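4. Variation in colour terms for household objects

4.1 Material and procedure

The written descriptions discussed in this section were gathered in Senudside and Villanueva as part of the wider survey of home inventories set out in Section 2. Householders were asked to list the contents of one kitchen cupboard and one living-room shelf in their own words, as they might for an insurer or a removal firm. Colour was not mentioned in the instructions. The collection holds 1076 entries in which a colour term occurs at least once. Entries in which the term forms part of a product name, or in which it refers to the contents of a container and not to the container itself, were set aside before coding.

Two coders (Marty and Hoàng) worked separately through all the entries. Each term was assigned to one of three groups. Plain terms are single basic words such as "red" or "grey". Modified terms add a word for lightness or strength, such as "pale", "deep" or "dull". Compared terms take their meaning from a named thing, as in "brick", "mustard" or "the colour of weak tea". Where the coders differed, the entry was discussed with Tamihana and assigned by agreement. Most of the differences concerned words such as "rose" and "cream", which some speakers treat as plain and others as compared. We coded both as compared throughout, following the rule used in the Jutholm study.

4.2 Objects of a single colour

An object made in one colour seldom shows one colour to the eye. Shading, gloss and light thrown back from the surface beneath all change the tone from place to place, and this holds most strongly for hollow shapes, in which the inside wall lies partly in its own shadow (Figure 4). A writer who calls such an object by one colour word has therefore already made a choice about which differences to leave out.

Figure 4. Pink bowl on a white tabletop. The rim is slightly lighter than the shaded inner wall.
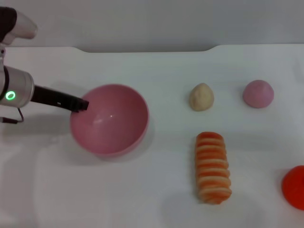

The choice is made in a very regular way. In entries for crockery and storage vessels, plain terms were by far the most common, and modified terms were used mainly where two objects of the same basic colour appeared in the same list. A writer with one blue jug wrote "blue jug". A writer with two wrote "light blue jug" and "dark blue jug", or in several cases "blue jug" and "other blue jug, darker". The second pattern matters for what follows, as it shows that the modifier may be attached to one member of a pair only. The unmodified member is then understood by contrast, and its position on the scale cannot be recovered from the entry alone.

Gloss was hardly ever recorded. The words "shiny" and "matt" do occur, but chiefly for metal pans and for painted furniture. For glazed ware the finish seems to be taken as given, and writers did not mention it even where they gave size, shape and state of repair at length. The same was found for the difference between inner and outer surfaces, unless these had been given separate colours by the maker. "White inside, green outside" is an ordinary entry. We found no entry in which the inside and outside of a vessel of one colour were separately described.

Order within the entry was also steady. Size came before colour and colour before material in nearly all cases ("small yellow tin box"), in line with general accounts of English word order. Exceptions fell mostly in lists laid out with the object first and its qualities after, where colour tended to stand last and was sometimes left out if the line was full.

4.3 Pale and uncertain tones

Agreement between writers fell sharply for objects low in colour strength. In the follow-up task, 25 householders were each shown the same set of painted cards under daylight and asked to write down a colour for each card. For the strong reds, yellows and greens nearly all gave the same plain term. For cards lying between grey and blue, or between grey and green, the answers were spread across all three groups, and many writers offered two terms joined by a hyphen or a stroke. Tones of this kind have no clear border with their neighbours, and a slight change in one part of the field of view may shift the word chosen for the rest (Figure 5).

Writers dealt with this in different ways. The most frequent was to fall back on "grey" with a weak modifier: "bluish grey", "sort of grey", "grey with a bit of green". A smaller group used compared terms, among which "slate", "putty" and "stone" were the most usual. The compared terms were longer on average and were more often crossed out and replaced. When the same householders were asked again in May, they repeated their plain terms much more reliably than their compared ones. A writer who had put "slate" in the first round might put "pewter" or "dark grey" in the second, and did not as a rule remember the earlier answer.

Figure 5. Soft grey field with a darker blue-grey central area and diffuse borders. 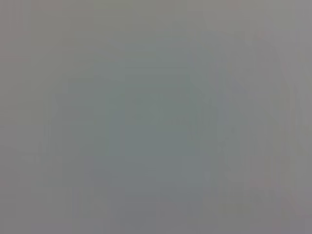

Gus Haverford has argued in correspondence that the fall in agreement says more about the task than about the tones. In his view a householder who writes "slate" on one day and "pewter" on another has not changed her mind about the colour, and the two words should be coded as one answer wherever they would pick out the same object from the same shelf. He would keep the present coding only for lists in which both words appear.

We have some sympathy with this position, and the coding was run a second time with the compared terms merged in the way he proposes. Agreement rose for the grey and blue cards but remained well below that for the strong colours. The merging also raised a difficulty of its own. The coders did not agree on which compared terms belonged together, and the number of disputed cases was larger than under the first scheme. "Stone" was merged with "putty" by one coder and with "slate" by the other. The original coding has therefore been kept in the tables, and the merged version is given in Appendix B.

4.4 Comparison with printed lists

A printed sale catalogue from the Skurnuvbridge auction rooms, containing 2744 lots, was used as a point of comparison. Colour is given less often in the catalogue than in the household entries, and modified terms are rare. Compared terms are frequent but come from a short stock, with "cobalt", "ivory" and "sage" repeated throughout. The cataloguers appear to work from a settled vocabulary, and the form of entry changes little between sections. A sample of 500 lots was coded by Joseph using the rules in 4.1, and the results are set beside those for the household entries in Table 6. Furniture was left out of the sample, as its colour is mostly given by the name of the wood.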